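Hillmont Means Test Worksheet, 2022 Edition: Review

Posted in Software and Forms
By Algirdas Urbonaitė
November 11, 2022

Hillmont is a desktop program that prepares the means test forms for consumer bankruptcy cases. It covers Chapter 7 and Chapter 13, runs on Windows only, and is sold by the seat. I do paralegal work for a two-attorney office that files mostly Chapter 7 cases, and I used the program on 14 files during October. Before that we used Curnico, which handles the whole petition, and before that a spreadsheet one of the attorneys had built.

The review covers the means test module. Hillmont also sells a schedules module, which I did not install.

Setup

Installation took one download and a license key. The program asks for the state and county of the debtor at the start of each file and loads the median income and housing figures from there. The tables are stored on the local machine and updated when the user asks for it. There is no automatic check. A line at the bottom of the main window shows the date of the tables in use, in gray type that is easy to miss. For a program whose output depends on which table was in force on the filing date, that line should be larger, and it should turn red when it is out of date.

Old tables are kept. If a case was prepared in one period and filed in the next, the filing date field can be changed and the whole calculation runs again against the correct set. Curnico makes you open a new file for this.

Income entry

Income goes in by pay date, by month, or as a single six-month total. Pay date entry is the one to use. The program works out the six full calendar months before filing and drops any check that falls outside them, and it lists the dropped checks on a separate page. I compared the results against hand calculations for all 14 files and the monthly averages matched in 13. The other was off by a small amount caused by a bonus I had entered twice.

Biweekly pay is handled correctly. Social Security income has its own category and is left out of the current monthly income total without further action. Rental and business income take gross receipts and expenses on separate lines, as the form does.

Two complaints. The tab order on the pay date screen skips the overtime box, so every check with overtime requires a trip to the mouse. And pasted columns from a payroll report are accepted only if the dates are in one format. Anything else is rejected with a message that gives an error number and no text.

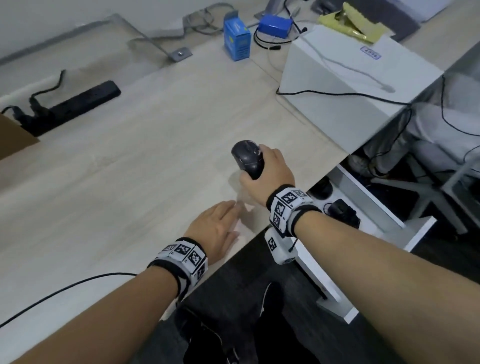
Reading time: 5 min

Deductions

The deduction screens follow the order of the official form. Standard allowances fill in by themselves from household size and county. Actual expenses, such as taxes, mandatory retirement, and court-ordered payments, are entered by hand. Each line has a notes box, and the notes print on an internal worksheet that does not go to the court. I found this the most useful feature in the program. When the trustee asks how a figure was reached, the answer is already in the file.

Secured debt payments are averaged over 60 months. The program asks for the number of payments left and does the division. A car loan with eight payments remaining came out right, and so did a mortgage with arrears entered separately.

Vehicle ownership is weaker. The program applies the ownership allowance to a car with a loan and reduces it by the average payment, as it should. For a leased car it gives no prompt, and the user has to know which box to fill. A new employee would get this wrong.

Household size is a single number. There is no worksheet for part-time custody or for an adult child who pays part of the rent. Attorneys disagree on how to count those people, so I do not expect the software to decide, but a place to record the reasoning would help. The notes box is missing from this one screen.

Output

Forms print to PDF and matched the current official versions when I tested them. Fields are flattened, so later corrections have to be made in the program. The files are small and uploaded without trouble. The internal worksheet ran to seven pages for a married couple with two cars and a house.

There is an export to Stomau, the case management system we use. It moves the debtor names, the addresses and the income totals. It does not move the deductions. Hillmont's manual says it does.

Support

I called twice and wrote once. Both calls were picked up within a few minutes. The first concerned the error number mentioned earlier, and the person who answered knew what it meant. The second was about the export and was passed on to a developer. I have had no reply on that. The written question, about network installation, got a link to page 74 of the manual. The page answered it.

Price

A single seat is $700 for the first year and $200 for each year after, with table updates included. If the renewal lapses the program still opens old files but will not load new tables, and at that point it is no use for new cases. A trial version is available with printing turned off.

Compared with Curnico, which costs us nearly twice as much but does the full petition, the saving is only real for an office that already has another way to prepare schedules. Grīnberga, the other stand-alone product I looked at, is cheaper but takes income only as a six-month total, and I stopped testing it there.

Ratings

Accuracy: 5 of 5
Data entry: 3 of 5
Output: 4 of 5
Export: 2 of 5
Support: 4 of 5

Our office has kept one seat and uses it for files near or above the median. Cases well below the median still go through Curnico, where the short form takes a few minutes and the rest of the petition is already open. I will update the export rating if the developer writes back.

Filed under: means test, Chapter 7, Chapter 13, office software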